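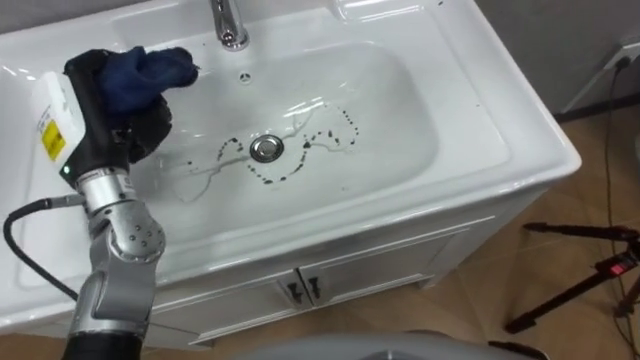 Comparing Two Grippers on a Basin-Wiping Task

March 29, 2021
By Meron Gudeta

Print this page | E-mail this page

This procedure compares two end effectors on the same arm, doing the same job: wiping dark marks out of a washbasin with a folded or bunched cloth. It assumes you have a working arm with teleoperation, a wrist flange that accepts both grippers, and a controller that logs joint positions and gripper current. It does not cover mounting the arm or calibrating the head camera.

The two grippers used for the numbers at the end are the Zatarine, a black gripper with articulated fingers, and the Presska, a parallel-jaw unit with flat rubber pads. Substitute your own. The steps are the same for any pair as long as the payload stays within the arm's limit with the cloth fully soaked.

Why a basin

A flat table is a poor test for a cloth grip. The load on the fingers stays nearly constant and the wrist hardly moves. A basin has a flat deck, a rim, sloping inner walls and a drain stopper that stands slightly proud or sits flush depending on the model. The cloth has to pass over all of them. Most grips that fail do so at the change of slope between wall and floor, where the wrist is rotating and the contact force is rising at the same time.

White glazed ceramic also makes scoring simple. Dark marks show up in the head camera without any special lighting, and residue is easy to see in the logged video.

What you need

- A washbasin set on a cabinet or bench, with the drain stopper closed
- Dark, water-soluble marking fluid in a dropper bottle
- Dark blue cotton cloths, all from the same pack, cut to the same size
- Kitchen scale
- Tripod for the side camera
- Both grippers, with their flange adapters
- Towels for the floor

Use a dark cloth. We started with white ones and the segmentation step confused the cloth with the glaze whenever the two overlapped. Elif Naz Uysal rewrote the color threshold twice before we gave up and changed the cloth.

Step 1. Set the arm height

Place the base so that the gripper can reach the far wall of the bowl, under the faucet, with the elbow still bent. If the elbow is straight at the far wall you will lose the ability to push down, and the comparison will measure the arm and not the gripper. Check the near wall too. The inside of the near wall is the hardest surface to reach from a front approach, since the wrist has to fold back on itself, and some grippers are too long to do it at all. Note the length from flange to fingertip for each unit before you begin.

Leave clearance at the faucet spout. Set a keep-out box in the controller around the spout and the faucet body, with a margin equal to the width of the bunched cloth. The cloth is wider than the fingers and the collision model does not know about it.

Step 2. Route the cable

The wrist cable needs a loop long enough to allow full roll in both directions. With the Zatarine the cable leaves the wrist area and arcs out to the side, over the deck of the basin. That is acceptable provided the loop never drops into the bowl. Run the wrist through its full roll range with no cloth, slowly, and watch the bottom of the loop. If it touches the glaze, shorten it at the first clip below the wrist.

Do not tape the cable to the gripper body. Tape near the fingers picks up water and lets go in the middle of a run.

Step 3. Place the cameras

The head camera should see the drain stopper near the center of its image, with the whole floor of the bowl in view when the arm is parked. With the arm in the bowl, the gripper will hide part of the left wall if you are using the left arm. Accept this. Moving the head to keep the gripper clear changes the operator's view between runs, and we found that operators grip differently when the view changes.

Put the side camera on the floor tripod, off the corner of the cabinet, angled across the rim. Keep its power cord away from the tripod legs and from the robot base. A cord that is dragged even slightly will shift the view, and you will not notice until you line up the videos.

If your gripper carries its own sensor module on the side, confirm that the module stays above the rim at the lowest point of the wipe. Check this with the cloth in the fingers, as it changes the wrist height.

Step 4. Load the cloth

Wet the cloth, wring it out, and weigh it. Aim for the same weight every time. Our limit was 2 grams either side of the target, and anything outside that went back in the water.

Bunch the cloth by hand and feed it to the open fingers so that a short tail hangs free on the side facing the bowl. The tail does most of the wiping. Too little tail and the fingertips contact the ceramic; too much and it folds under and leaves a dry pocket.

Close the gripper at the lowest force setting that holds the cloth during a hand tug. Increase by one step and use that for all runs with that gripper. Do not match the force number between the two units. The scales on the controllers are not comparable, and a matched number will favor whichever unit has the larger pad.

Step 5. Mark the bowl

Apply the fluid with the dropper in two loose arcs, one on each side of the drain stopper. Vary the drop size on purpose, from small specks to blots. Small specks test coverage. Larger blots test whether the cloth lifts the fluid or only spreads it.

The glaze should be wet or dry in the same way for every run. Pick one and write it down. On a wet bowl the drops will bleed into thin streaks toward the sides, and this gets worse the longer you wait, so start a timer when the last drop lands. We used a wait of 90 seconds.

Erhan Kurtuluş suggested a printed template for the drops. It was tried and dropped. The template would not lie flat on the sloped walls, and drawing the arcs by hand turned out to be repeatable enough once the same person did it each time.

Step 6. Run the wipe

1. Start with the cloth over the left rim, tail inside the bowl.
2. Lower until the gripper current rises above the free-air value. Log this as first contact.
3. Wipe down the wall toward the stopper. Keep the fingers trailing.
4. Follow the first arc around the stopper and back up the wall.
5. Cross above the stopper and follow the second arc.
6. Finish with one straight pass from the overflow hole down to the stopper.
7. Lift clear, park the arm, and save a still from the head camera.

Do not regrip during a run. If the cloth slips far enough that a fingertip touches ceramic, stop and record a slip. If the cloth is dropped, stop and record a drop. Neither run is repeated.

Alternate the grippers in blocks. Changing after every run is fair in theory, but each flange change shifts the tool offset slightly and you will spend the afternoon recalibrating. We changed 2 times per session and re-zeroed the tool offset each time.

Step 7. Score

Score from the head camera still with the arm parked. Draw a mask over the inside of the bowl, excluding the stopper and the overflow hole, both of which are dark enough to be counted as residue. Domed chrome is the usual offender here - it reflects the room and the value changes with whoever is standing nearby.

Record four values:

- residue area inside the mask
- time from first contact to lift
- slips
- drops

Reflections from overhead lights on the back wall and front rim will saturate. They do not affect the residue count but they will hide small specks underneath. Have a second person look at the basin directly and write down anything the camera missed. Marion Aitken did this for all of our sessions, using the same flashlight held low across the rim.

Results from our bench

These were collected in the Plultham lab with one operator, Shagufta Virk, who had used both grippers before.

The Zatarine held the cloth through the slope change in almost every run. The fingers close around the bunch from several directions, so when the wall pushes the cloth sideways it has somewhere to press against. Its weak point was the near wall, where its length forced the wrist close to its joint limit. Residue on that side was consistently higher.

The Presska was faster and reached the near wall without trouble. It slipped more often, nearly always on the second arc, where the pull on the cloth runs parallel to the pads. We recorded 2 drops, both with the Presska and both in the same session. Roughening the pads helped for a short time. Folding the cloth over a thin foam strip before loading helped more, but that is a different test and the runs are not included.

Residue over the floor of the bowl was too close to call. If your basin is shallow, with gentle walls, you will probably see no useful difference and should choose on reach.

Common problems

Gripper current drifts upward during a run. The cloth is drying and the fingers are closing further into it. Check the starting weight.

First contact is logged too early. The tail is touching the rim on the way in. Raise the approach height or trim the tail.

Streaks remain after the last pass. If they follow the path of the cloth edge, the cloth is saturated with fluid. Use a clean one for each run.

Status light on the gripper changes during the wipe. Stop and read the fault log before clearing it. On our unit this was a loose connector at the wrist, and the connector had been loose since the last flange change.

Tool offset wrong after a swap. Clean the flange faces. Dried marking fluid on the mating surface is enough to tilt the unit.

Cleaning up

Rinse the bowl before the fluid dries. Wipe the fingers and the gripper body with a damp cloth, then a dry one, and leave the fingers open overnight. The controller template for the wipe, written for the Ertürk motion package, is stored with the session logs. Change the keep-out box before using it with any other faucet.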